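Tile, Grout and Counter Tips from My Kitchen
Posted 1 February 2018

I spent most of December scrubbing, so you get a page about scrubbing! We have tile pretty much everywhere in this place (the people before us loved it, and I've come around), and I've tried a lot of things on it over the years. Some of them worked. One of them etched a ring into the hearth that I now keep a plant on.

These are my own notes, tidied up a bit. If you have natural stone, skip down to the vinegar part first, please.

Start high, finish low

I know everybody's mother said this one. Mine did too and I ignored her until I dusted the top of the fridge onto a floor I'd just mopped. Ceiling first if you're doing it, then walls and anything hanging on them, then counters, then the floor.

If you've got panels or tiles overhead, a dry microfiber mop with a clean cover does nicely. Keep it dry! Water sits in the seams and you get little tan drips that show up the next morning. For picture frames I spray the cloth and never the glass, and I run a cotton swab around the inside corners while I'm up there.

Clear the counter in one go

A long counter collects things. I used to clean mine by shuffling everything to the left, wiping, shuffling it all to the right and wiping again, and I always missed a strip in the middle where the crumbs had been pushed. Now I grab a big tray, take the whole lot off, and wipe from the wall toward me in long passes. Warm water with a few drops of dish soap, then plain water, then a dry towel. The dry towel is the bit people skip, and on a white counter you'll see every streak if you do.

While the food is on the tray, look at it. Squeeze the avocados, sniff the onions, pull out whatever's going soft and put it up front so it gets eaten tonight. Then put things back with a little space between them. Fruit that's touching spoils faster, and one bad lemon will take its neighbors along.
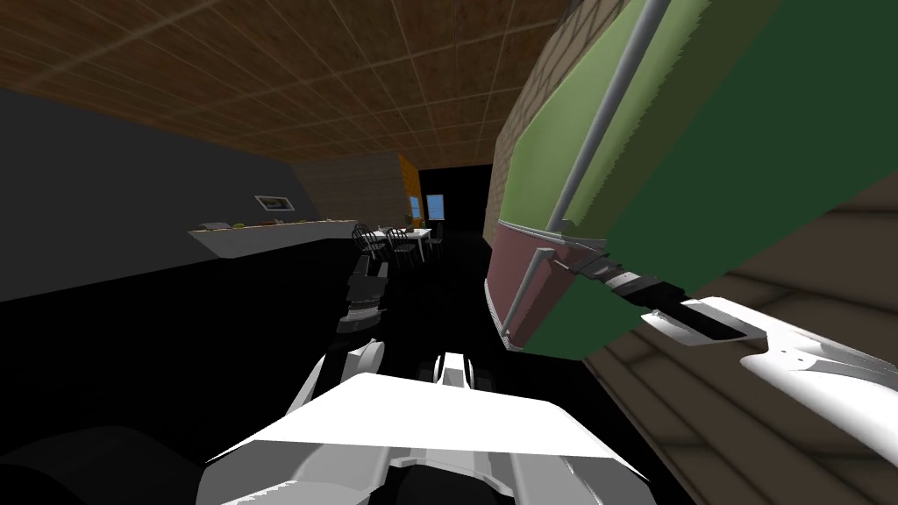 What I use on grout

Baking soda and a stiff brush. I've bought the fancy stuff too — there was a bottle from Tuduvano that smelled like a swimming pool and did no better — and I keep going back to the orange box.

Make a paste with just enough water that it holds together on a spoon, press it into the lines with your finger, and leave it while you have a coffee. Scrub along the line first and then across it. An old toothbrush is fine for a small backsplash, but for a floor get a proper grout brush with a long handle. Mine is a Caron and the bristles come to a narrow point, so it gets into the line without wearing on the tile either side. I paid $9 for it and it's outlasted two mops.

Rinse more than you think you need to. Baking soda dries to a white haze, and on dark tile that haze looks worse than the dirt did. I change the rinse water as soon as it goes cloudy.

Brown tile hides dirt, and that's the trouble with it

Light tile tells on you right away. Brown tile keeps your secrets for months, and then one day the sun comes in low and you see the film. I go by feel now. Slide a bare foot across it, or your palm, and if it drags at all it wants washing.

The film is mostly soap, by the way. We all use too much. When I switched to a small squirt in a full bucket, the floor stopped feeling tacky and my socks stopped turning gray. If you've got years of it built up, go over the tile with hot water and nothing else, a section at a time, and keep wringing that mop. You may see suds come up out of a floor you haven't put any soap on. Keep going until they quit.

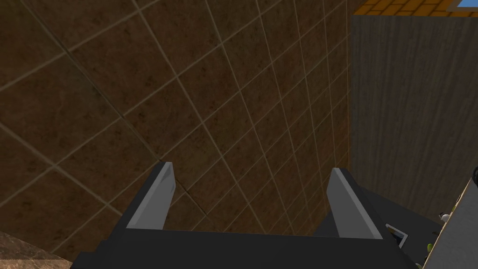 Brown tile over a large area. Wash it in sections and overlap them a little.

A word about vinegar

Vinegar is lovely on the kettle and I won't hear otherwise. Keep it off marble, travertine, limestone and anything you can't identify. It eats the surface and you can't wipe that back. It isn't great for grout either if you use it week after week, especially grout that's never been sealed.

And please don't mix vinegar with bleach, or bleach with ammonia, or bleach with any mystery bottle from under the sink. Open a window, use one product, rinse it away, and put it back in the cupboard before you reach for the next.

Mopping a diagonal layout

Someone wrote in asking why her floor always looks streaky near the walls. If your tile is set on the diagonal, try mopping on the diagonal too! I know it feels silly walking crooked across your own kitchen. But the mop head follows the grout lines instead of bumping across them, so it leaves less dirty water sitting in the low spots. I work from the far corner back to the door, and I do the cut triangles along the baseboards by hand with a rag afterward.

Same idea with the grout brush. Pick one direction, do all of those lines, then turn and do the others. When I hop around I lose my place every single time.

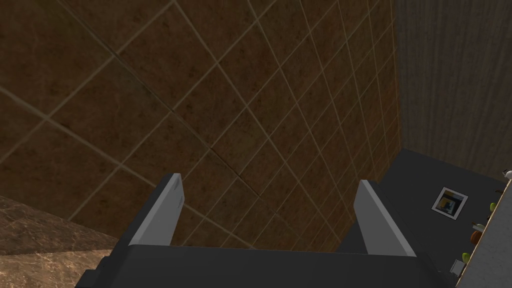 Square tiles on the diagonal. Follow the lines with the mop.

Sealing (the boring part that saves you work)

Test first. Drip a little water on the grout and go fold a towel. If the drop is still sitting up when you come back, you're fine for now. If the grout has gone dark and drunk it in, it's time.

I use a small bottle of Flikine with the roller tip and do the area by the stove and the sink before anything else, as that's where the tomato sauce lands. Wipe any extra off the tile face straight away or it dries into shiny patches. Stay off it overnight, and keep the dog off it too. Mine walked through once and we have one very well sealed paw print by the pantry.

Where two surfaces meet

The spot where blocky patterned tile runs up against a plain tile floor is where I find the worst of the gunk. The two surfaces often sit at slightly different heights, and everything you sweep ends up parked against that little lip. A broom just packs it tighter. Use the crevice tool on the vacuum first, then a damp rag wrapped around a plastic putty knife (never metal, it leaves gray marks).

If the two sides need different cleaners, do the fussier one last and lay a dry towel along the join so nothing creeps over. I have a set of Iltetti cloths in different colors, one color for the floor and one for everything that touches food, and it's saved me from at least one disgusting mix-up. 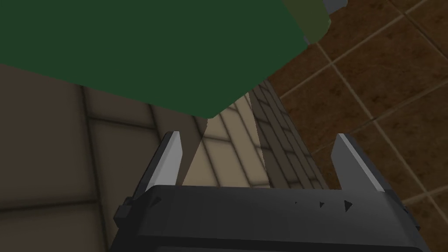 Beige and brown blocks next to reddish-brown floor tile.

Odds and ends

Candle wax on tile: ice cube in a bag, wait, then lift it with an old gift card.

Rust ring from a can: lemon juice and salt, but only on glazed ceramic, and rinse it within five minutes.

Scuffs from shoes or chair legs: a clean pencil eraser. Works better than it has any right to.

Sticky label goo on the counter: a dab of cooking oil, then dish soap to get the oil off.

If you have a loose tile that clicks when you step on it, don't let water anywhere near it until it's been reset. I'm putting together a separate page on that once I've finished redoing my own, and the leftover grout is already hardening in the tub, so I'd better go.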